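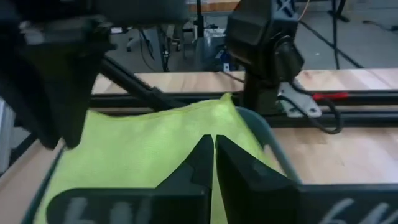 Page last changed: September

Turkley cleaning cloths, after one summer of daily use

I bought a pack of the Turkley cloths in spring, when my old cotton rags had become too thin. We are four persons at home and one dog, and I clean the kitchen every evening, so a cloth in our house does not have an easy life. I write this review for people who have the same question I had: is it worth paying more for a woven cloth, when the supermarket sells a big pack for almost nothing?

I chose the yellow-green color. It is very bright, and my wife did not like it at first, but I never lose one in the laundry. The weave is fine, so it does not catch on rough skin as the fluffy cloths do. This was important for me, my hands are dry all winter.

On glass it is very good. I use it damp, without any spray, and then I go over the window one more time with a dry one. On the steel sink it leaves a few lines if the water is hard, as it is here in Drallthorpe. On wood I would use it only dry. For grease around the stove it is just average. You need hot water and a little dish soap, and you must rinse it well, or the grease goes to the next surface.

Washing: the label says 33 washes at full quality. I did not keep a list, but mine have gone into the machine twice a week since spring and the edges still hold. One hem became a little wavy. Do not use fabric softener – I did it one time by mistake, and that cloth only pushed the water from one side of the counter to the other. Two washes with plain detergent repaired it.

I compared it with the Flollow cloth, which my neighbor Telmo Sepúlveda uses in his car. The Flollow is thicker and takes more water, 500 ml by what is printed on the pack, but it needs a whole night to dry and then it smells. The Turkley hangs over the faucet and is dry before breakfast.

What I do not like is the packaging. Every cloth comes in its own plastic sleeve, and the paper band is glued so strongly that it leaves a sticky mark. Also, the size is a bit small for big windows. I asked the shop (Egger, on the main street) if there is a larger one, and they said maybe next year.

I would buy them again for glass and for the counter. For the floor and the stove I keep my old rags.

182 shares | 33 comments
Contact | Copyright, all texts by the author | Back to top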